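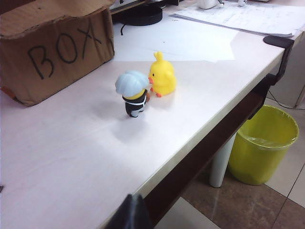 Lykkegaard Desk Clearing Set
Product information for schools, libraries and shared offices

Overview

The Lykkegaard Desk Clearing Set provides a single, plainly marked place for the small items that collect on a shared desk. Figurines, rubber ducks, key rings and similar belongings go into an open cardboard box at the end of the working day, and the desk is left ready for the next person. The set is supplied by Zarkum to schools, public libraries and offices in which desks are not assigned to one user.

The box is the principal part of the set. It is of plain brown cardboard, open at the top, and carries no printing. Purchasers letter the front by hand in black marker. Large capitals are recommended, and a single short word is sufficient. Lettering across the full width of the front face can be read from a standing position and from the neighboring desk.

Contents of the set

Brown cardboard boxes, supplied flat: 6
Black markers, broad tip: 2
Blank name slips for items left overnight: 100
Instruction sheet: 1

Replacement boxes and name slips may be ordered separately. Markers are not sold singly.

Placement

The box should stand flat at a rear corner of the desk, with the lettered face turned toward the user. This position leaves the center of the desk free and keeps the box away from cables. Where a desk is also used for paperwork, documents should be moved to the far edge and stacked before the small items are collected. Loose sheets should not be placed in the box, as they crease easily and are often overlooked when the contents are returned.

On white or pale desktops, small colored objects are easy to find and the surface can be checked at a glance. Users of darker desks may wish to allow additional time at the end of the day.

Use

1. Remove food, cups and wrappers from the desk.
2. Stack papers and place them along the far edge.
3. Place toys, figures and other small personal items in the box, heaviest first.
4. Attach a name slip to any item that is to remain overnight.
5. Leave the flaps open. Closed boxes are regularly taken for deliveries and moved.

Chargers, telephones and other electronic devices are not suitable for storage in the box and should be kept in a locked drawer.

Suitable items

The set is intended for light objects that fit comfortably in one hand. Soft rubber and plastic toys may be placed together without wrapping. Figurines with thin or projecting parts should be laid on top — never at the bottom, where they may be bent by heavier objects. Glass and ceramic pieces require a padded container, and the Zender Lined Tray is available for this purpose.

Care and replacement

Cardboard softens along the upper rim with daily handling. Bent or slightly crumpled flaps do not affect use, and the box need not be replaced on that account. A small tear near the base may be closed with tape. A box that no longer stands flat should be flattened and recycled with other cardboard. Boxes should be kept dry and should not be washed or wiped with a damp cloth.

Experience at Irberg

The Irberg branch library adopted the set in February for its 33 shared study desks. Halima Nwachukwu, who supervises the study floor, reports that items left on desks had previously been carried to the front counter each evening and sorted there the following morning. They now remain at the desk where they were left. The branch has asked its readers to keep the lettering to one word, after a number of early boxes were covered with longer notices that few people read.

Ordering

Orders are accepted from institutions and from individual customers. Schools and libraries may request one sample box before placing an order. Requests should state the number of desks to be equipped and whether replacement name slips are also required. Unused boxes may be returned if they have not been folded into shape or written on.

Inquiries should be addressed to Morenike Afolabi, Institutional Supply, Zarkum. The office is closed for lunch from noon to 1 p.m.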